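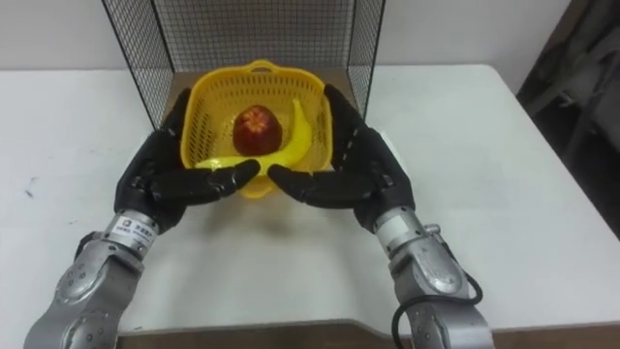 Testton has released version 6 of Plenia, its planning software for two-armed robots, and the big new feature is waiting. Earlier versions planned each arm separately and hoped for the best, an approach familiar to anyone who has moved a couch with a relative. The new planner treats both arms as one problem and won't start a lift until the two hands agree on where the load is. With a yellow basket of fruit between them, that means ten black fingers lined up along its sides and the left and right fingertips nearly touching at the front, while the software checks its math one more time.

"People ask me if it has crashed," said Yaneth Mosquera, who leads planning at the company. "It's thinking. We added a status light in the console so they would stop asking."

The checking has a price. Plenia now compares up to 2000 candidate paths before it picks one, and on the standard controller the pause can last 900 milliseconds. Testton says 94 percent of two-handed lifts in its own trials finished without a replan. It did not say what became of the others, though the release notes do contain a new section titled "Recovering dropped items." 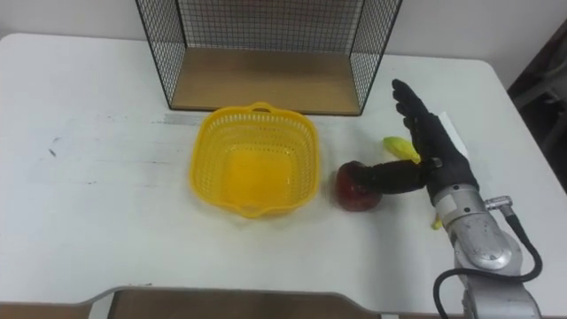

Single-hand work gets a smaller update, mostly in how the software handles contact. The old release stopped the arm at any touch it hadn't planned, a fine policy for walls and a poor one for groceries. Version 6 lets a thumb rest against the side of a red apple while the other fingers stay straight and out of the way, and it uses the touch to correct the camera's guess about where the fruit is. Murdo Hepburn, who wrote the contact code, said the camera's guess was "usually in the right county."

The update is free for current license holders. Support for Simard wrist sensors is due in November, and the Favatitz simulator plug-in, promised for the last two versions, has been promised again.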